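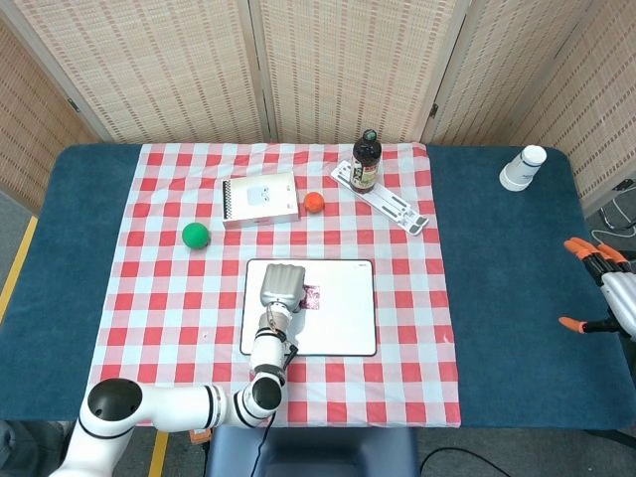 Jalis stockt seine Ausstattung für die Greifversuche auf. Der Betrieb in Pomaren hat für das laufende Jahr zwei weitere Arme samt Händen eingeplant und die Mittel dafür im Februar freigegeben. Geübt wird mit einfachen Dingen auf einem rot-weiß karierten Tischtuch, darunter zwei Bälle und eine braune Glasflasche; ein umgedrehter Becher steht daneben. Solche Gegenstände kosten wenig und stehen im Haushaltsplan unter Verbrauchsmaterial. Teuer sind die Hände mit mehreren Fingern, für die Jalis einen eigenen Posten gebildet hat.

Angebote liegen von Camargo und Bullier vor. Camargo verlangt für Wartung und Ersatzteile 516 Euro im Monat je Arm, Bullier 600 Euro. Im höheren Preis ist ein Leihgerät für die Dauer einer Reparatur enthalten. Bei Camargo müsste es gesondert gemietet werden, der Tagessatz liegt bei 79 Euro.

Die Entscheidung soll noch vor der Sommerpause fallen. Offen ist unter anderem, ob die vorhandene Steuerung mit den neuen Händen weiter genutzt werden kann. Beide Anbieter haben dazu Unterlagen nachgereicht, die derzeit geprüft werden. Zusätzliche Tische will Jalis vorerst nicht anschaffen. Für Kabel, Halterungen und Schulung ist eine Reserve vorgesehen, deren Höhe der Betrieb nicht nennt.

Stand: 1. Mai 2026

Weitere Meldungen
Pomaren: Gewerbehalle Nord wird neu vermietet
Bullier erweitert Ersatzteillager
Leasing oder Kauf: Was bei Greifern in den Vertrag gehört
Camargo ändert Lieferbedingungen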